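Plakton Tote Bin, a Long Review of a Very Plain Thing

I put off buying a proper dish bin for years. We hauled plates to every potluck and family supper in cardboard boxes with old towels stuffed down the sides, and every year something got chipped. My good blue-and-white plates were down from a full set to a sorry little stack, and I finally gave in and ordered a Plakton bin from Akbari, the housewares shop where I get most of my canning supplies.

First, the color. It comes in gray too, but I went for the blue, and goodness, it is blue! I worried it would look like something from a loading dock next to the marble, and maybe it does a bit, but I've grown fond of it. I can spot it from across a church hall full of other people's boxes, and that has already saved me one long hunt at the end of the night.
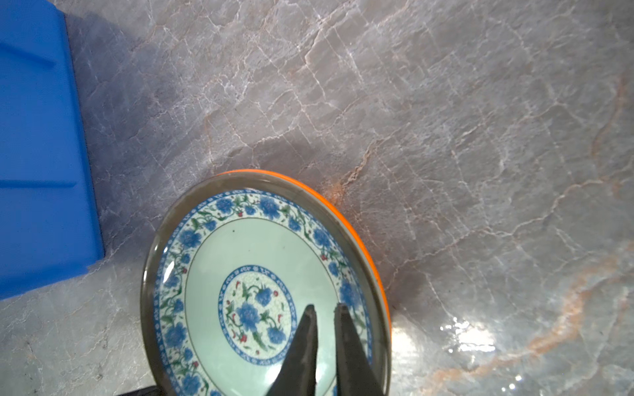
FLODIVBERG, April

I've had the bin long enough now to have real opinions. The ridge and the groove molded into the side wall make it feel much sturdier than the Hilex one I borrowed from my sister, which bowed out in the middle as soon as you put anything heavy in it. Mine holds up to 55 plates if you stand them on edge with a dish towel between every few, though I would never try to lift that by myself. With a more sensible load I can get it from the kitchen to the car without stopping to rest, and I am not a strong person.

The plastic is smooth with a slight gloss and wipes clean with a damp cloth. Gravy, candle wax, a whole jar of beet juice one Monday – all of it came off. The rounded bottom corners are kind to the countertop as well, and I've slid it along the marble plenty of times (I know, I know) without leaving a mark that I can find.

Now for the complaints, and I have 2. The lid is sold separately, and I didn't notice until the box was open on my kitchen floor. I've been making do with a folded tablecloth over the top. The other is the size. It takes up a big share of the counter while I'm packing, so I end up with plates set down wherever there's room beside it, and anybody who wants to make a sandwich has to wait their turn. If your kitchen is small, measure before you order.

Would I buy it again? Yes, and I'm thinking about a second one for the serving bowls, which are still riding around in a box that once held bananas. I haven't chipped a plate since it came, and for a set with flowers this pretty, that's worth a good deal to me.

Contact us | Copyright Flodivberg Kitchen Notes | Back to top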